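Candside Robotics Club, build thread. Term project: move household objects between two baskets using a wrist camera and a policy trained on our own demonstrations. Posting notes as we go, mostly so next year's group has them. 1/

Task definition first. An object starts on the worktop or in one basket. The arm has to pick it up and place it in the basket named in the instruction. One object per episode. Time limit 80 seconds, after which the episode is stopped and scored as a fail. 2/

Target for the term is 200 demonstrations on the tape roll alone, then the soft toys and the foam. Tape goes first. It is the object everyone on the team got wrong when they drove the arm by hand. 3/ 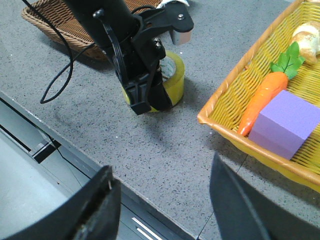
Photo: Candside Robotics Club / Chih-ming Ho

Tape roll work, fingers down at the roll. The yellow basket stays loaded during these episodes (carrot, foam cube, croissant). We want the policy to see a cluttered basket from the start and not learn that baskets are empty. 4/

Cable routing is still poor. The loop hangs down the left and will snag if the wrist turns far enough in that direction. Wrist rotation is limited in software for now. Proper fix is a clip on the forearm and a shorter lead. Chih-ming has the clip drawn up but the printer queue is long. 5/

Grasp options for a roll of tape, in the order we tried them:
Across the full outer diameter. Near the limit of the gripper opening. Any error in approach and a finger lands on top of the roll.
One finger in the hole, one outside. Needs good alignment, holds very well.
Pinch low on the outside. Fast, slips. 6/

We settled on one finger in the hole. Success when driven by hand went up at once. The cost is that the operator has to judge the centre of the hole from the wrist view, and the fingertips hide part of it during the last bit of the descent. 7/

Yao-tsung Kwok wrote the recorder. It stores joint positions, gripper opening and both camera streams against one clock. The earlier version stamped each stream separately and the offset drifted over a long session. We threw those episodes away. If you are starting a similar project, check your timestamps before you collect anything. 8/

Someone asked about software. Recorder and replay are ours, in a package called Fetenel. Training script is adapted from coursework. Fetenel will go public when the readme is fit to be read, probably in May. 9/

Operator rules, current version:
Pause above the object before descending.
No correction once the fingers are below the top of the object. Go up and try again.
Open fully on release, then lift straight up.
If you bump a basket, finish the episode and flag it. 10/

Rule two caused an argument. Small corrections near the object look harmless on replay, but each operator makes them differently and the policy ends up averaging the lot. Retries are slower and much cleaner to learn from. 11/

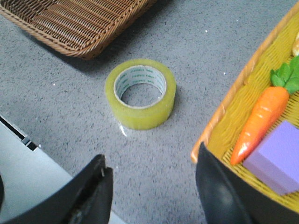 Detection is the other half of the job, and clear tape is awkward for it. Our first segmenter, trained on opaque objects, kept returning the hole as a separate object. It also merged the outer edge with the worktop whenever the exposure went up. What does stay stable is the core: white card with small green print repeating round the inside, so there is contrast even where the film gives none. Yao-tsung now fits an ellipse to the core and takes the grasp point from that. The worktop speckle shows straight through the middle, and the fit ignores anything inside the inner edge. 12/

Glare is handled crudely. Exposure is locked at the start of a session and saturated pixels are masked before the fit. It works on the club bench. We have not tested it under the lights at Lappalainen Hall, where the demo will be held, and I expect to have to redo the threshold there. 13/

Results so far. First policy trained on the full 200 demonstrations. It approaches the roll reliably and closes too early. Replays show the gripper starting to close while still descending, which matches what two of our operators do when they are tired. Those sessions have been relabelled and we are training again without them. 14/

Also changed: evaluation is now 5 start positions marked on paper templates, same ones every time. Before that we were placing the roll by eye and comparing runs that could not be compared. 15/

Parts note. The Onaseo finger pads we ordered are softer than the old ones and grip film better, but they pick up dust and need a wipe between sessions. Keep both sets. The old ones were better on the foam. 16/

Next: retrain, fit the cable clip, run the templates again, then start on the carrot. The leaves fold under the fingers and change the grasp width, so I would like the gripper current logged as well before we begin. Chih-ming is adding the field to the recorder tonight. 17/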